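Gripper trials: pads, links and a lot of cloth
29 May 2025
3 comments

The Baltcombe workshop has been comparing hand-held grippers for cloth work since November, and we now have enough runs to say something useful. The two tools on trial are the Fashola and the older Grundow. Both are squeezed by hand and both carry a camera, so the question was which one gives cleaner recordings when the item is soft and won't keep its shape.

We logged 2,634 grasps in all. Most were on white or cream textiles, on a pale work surface, which is a hard case for the cameras. Edges wash out and it gets difficult to tell where a fold ends. We kept it that way on purpose, as the packing line at Bovasholm is mostly white goods. 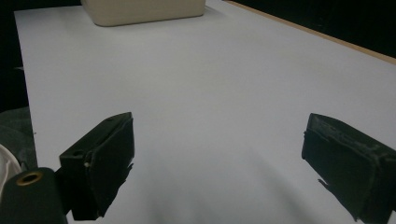
Black fingers open over the white tabletop. 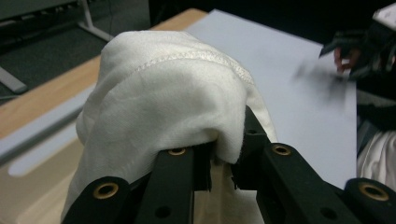

Seams turned out to matter more than fabric weight. A grasp that takes in a stitched edge tends to hold through the lift, and one that takes only a single layer of knit tends to slide. Operators learned this quickly and started going for the hems, so we had to ask them to stop — otherwise the recordings would have told us more about the operators than the tools.

Pad wear is the other thing to watch. Foam gives a good hold when it is new, but it tears along the inner edge and the torn bits then catch on loose fibers. We replaced 23 pads over the trial. A thin rubber pad lasted longer on both tools and lost very little grip, so that is what we will fit from now on.

On comfort, the Fashola came out ahead. The handle is lighter and the squeeze is shorter. The Grundow opens wider, though, and people went back to it for anything bulky, towels in particular.

The next round covers dark fabrics and two-handed folding, with the exposure locked on both cameras. If you would like a copy of the grasp log before then, ask at the Baltcombe front desk.

Share this item (23)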